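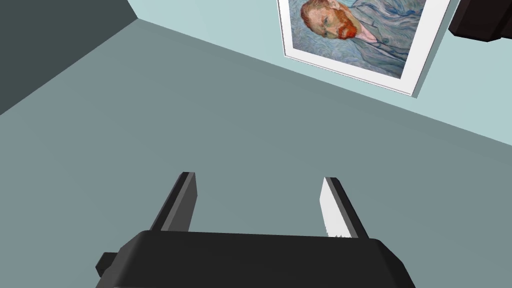
**Automatización doméstica: el cajón sigue siendo la prueba difícil**

La pregunta que más llega a este boletín es si un robot de dos brazos puede encargarse ya de las tareas de un dormitorio: abrir un mueble, sacar una prenda, guardarla, cerrar. La respuesta corta es que en simulación se avanza y que en una vivienda todavía no conviene prometer nada. El grupo de Noemi Szabo en Bruvgate ha puesto en marcha en marzo una serie de ensayos simulados con mobiliario corriente, bajo el nombre de Drimero, y su planteamiento merece unas líneas.

La habitación simulada tiene lo justo: paredes lisas, un retrato al estilo de Van Gogh y un mueble oscuro con motivos florales en el frente. El estampado complica la percepción más de lo que parece. Los bordes útiles para planificar un agarre compiten con decenas de contornos de hojas y pétalos, y un detector entrenado con frentes lisos tiende a proponer puntos de contacto donde no hay nada que agarrar.

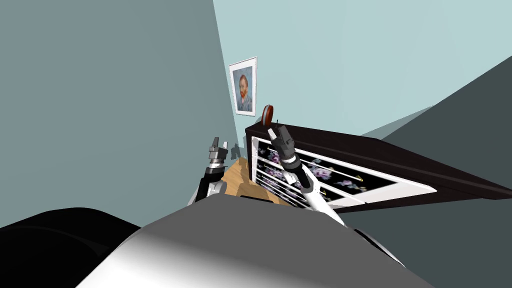

El segundo problema es el alcance. Un brazo que llega bien a la parte superior de un mueble no llega necesariamente bien al interior de un cajón, donde la muñeca pierde ángulo y los laterales limitan el giro. Drimero fija un tiempo máximo de 90 segundos por intento y considera fallido cualquier contacto que desplace un objeto ajeno a la tarea. Cada configuración se repite 100 veces, con variaciones en la posición inicial del robot y en la fricción de las guías.

Szabo separa la tarea en fases – aproximación, contacto, apertura, acceso al interior, retirada – y puntúa cada una de forma independiente. El criterio es sensato. Una tasa de éxito global oculta si el sistema falla al localizar el borde o al soltar el contenido, y las correcciones son muy distintas en un caso y en otro.
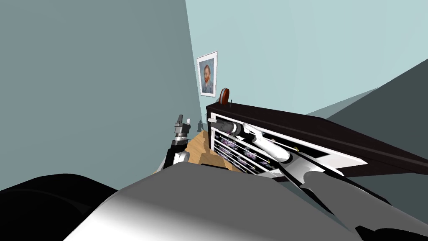
Karim Matar objeta que la puntuación por fases favorece a los sistemas que abren bien y ordenan mal: «A quien guarda la ropa le da igual que la aproximación fuera perfecta. Si el cajón no cierra, la tarea no está hecha». Propone que el cierre pese tanto como todas las fases anteriores juntas.

La objeción es razonable y Drimero la recoge a medias: publicará las dos cifras, la parcial y la de tarea completa. Queda sin resolver el paso al equipo físico. Los tejidos simulados se comportan con una docilidad que la ropa real no tiene, y las guías de un cajón usado presentan holguras que casi ningún modelo reproduce.

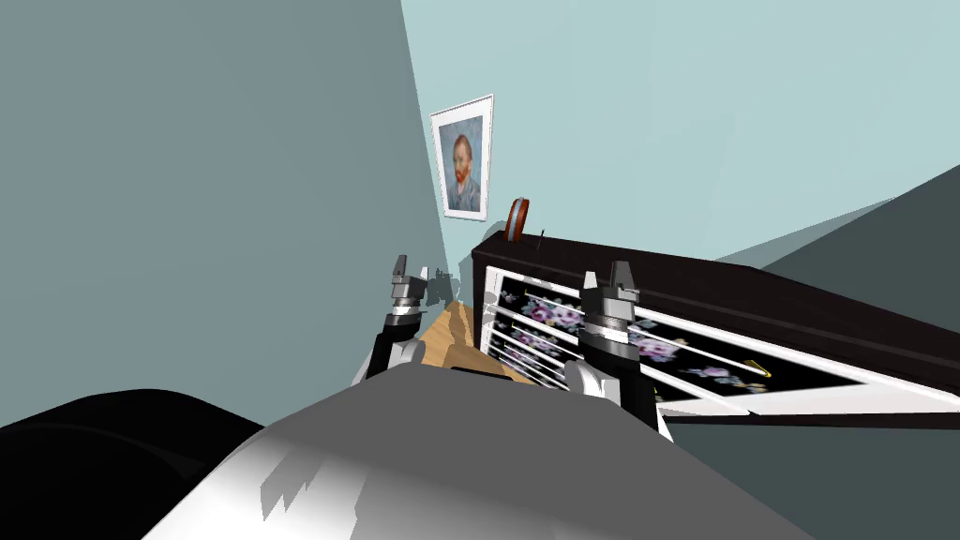

Para taller, el panorama es algo mejor. En Henriques, Rui Sampaio trabaja con cajoneras de herramienta de seis niveles, todas iguales y ancladas al suelo, con tiradores de geometría conocida. Ahí el umbral que se ha fijado es de 60 segundos por ciclo completo, cierre incluido, y la percepción deja de ser el cuello de botella. Lo que limita es la fuerza de tracción admisible cuando el cajón va cargado.

En el próximo número compararemos los criterios de fallo de ambos grupos. Los lectores que dispongan de registros propios de apertura y cierre, simulados o en planta, pueden remitirlos a la redacción indicando el tipo de pinza y el modelo de fricción empleado.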